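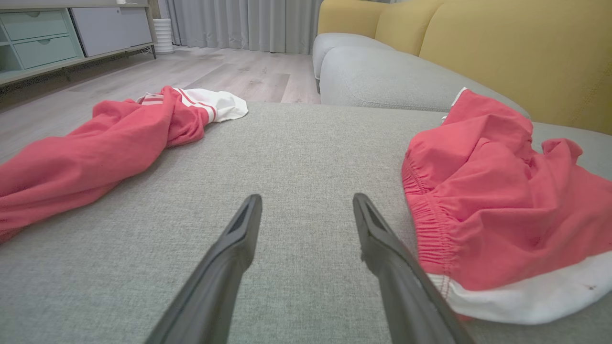

Print this page
E-mail this story

Clokby clothing swap outgrows the library and moves to the old Zisto showroom

The spring clothing swap in Clokby, which began as a few racks in the back room of the library and has been getting bigger ever since, will move in May to the former Zisto furniture showroom on the corner of Mill Street. The doors open at 9 in the morning and close at 3, and anybody who came last year and spent half the day in a line that went down the library steps and past the bakery will be pleased to hear it.

Last year's swap took in 1107 pieces of clothing, the most it has ever handled, and there simply wasn't anywhere to put them. Coats ended up on the backs of chairs in the reading room. Children's pajamas were sorted on top of the photocopier, and one very nice wool blazer spent the morning on the local history shelves before it found a new home. It was all good fun, and plenty of people said so on their way out, but the library needs its tables back, and the swap needs somewhere with a proper loading door.

The showroom has been standing vacant over the winter and its owners are lending it free of charge for the weekend. It is all on one level, with wide doors at the front and a ramp on the parking lot side, so strollers and wheelchairs should have a much easier time of it than they did on those steps. There will also be fitting rooms this year, real ones with curtains, after a good many seasons of people pulling sweaters on over their shirts in the hallway and asking a stranger for an opinion. (The strangers have been very kind about it, by and large, and more than one friendship got its start that way.)

The rules haven't changed much. Bring clean clothes that you would be happy to hand to a friend, and you get one paper ticket for each piece, up to a limit of 14. Each ticket can then be traded for anything on the floor, whether it's a winter coat or a pair of socks. Tickets can be given away, and often are, so if you are only clearing out closets and don't need a thing yourself, drop yours in the jar at the front desk and they will go to families who arrive with nothing to trade. The jar had 300 tickets in it by closing time last spring, and every last one was used at the fall swap.

Sportswear has always been the thing that runs out first. Sweatpants, track jackets, soccer shorts and anything with a stretchy waist tend to be gone within the first hour, and the organizers would dearly love to see more of it this time, particularly in teenage sizes. Teenagers, as every parent in town knows, grow out of a pair of pants somewhere between breakfast and dinner, so there must be drawers full of the stuff out there. Men's shirts are wanted too. Formal dresses, on the other hand, are already in good supply, thanks to a very generous clear-out by the Prora dance school, and there is a whole rail of them waiting.

A few things can't be taken: underwear, swimwear, bike helmets, pillows and shoes with worn-through soles. Torn clothes are fine as long as they go in the mending bin and not on the racks. The mending table will be run again by the sewing circle that meets above Ryu, the noodle shop, and they will happily show you how to put in a zipper or take up a hem while you wait. Bring your own buttons if you are fussy about buttons. Ryu will be selling soup and dumplings from a cart outside from 11 until they run out, and anyone who was there in the fall will remember that they do run out.

Clothes can be dropped off ahead of time at the library, during normal opening hours, in the two weeks before the swap. Please use bags with handles if you can and tie them shut. It also helps a great deal if you check the pockets before you pack. Last year's finds included house keys, a retainer, a grocery list with a rather sweet note at the bottom, and a winning scratch ticket, which did make it back to its owner.

The hope this year is to reach 1000 pieces before the doors even open, so that the early crowd and the afternoon crowd both have a decent choice. Whatever is left at 3 will be boxed up and taken to the shelter and the two thrift stores on Station Road, as usual.

Parking behind the showroom is free but there isn't a lot of it, and the number 4 bus stops right across the street. Anyone with spare hangers, the sturdy kind especially, is asked to leave them in the crate by the library's side door.

Print this page
E-mail this story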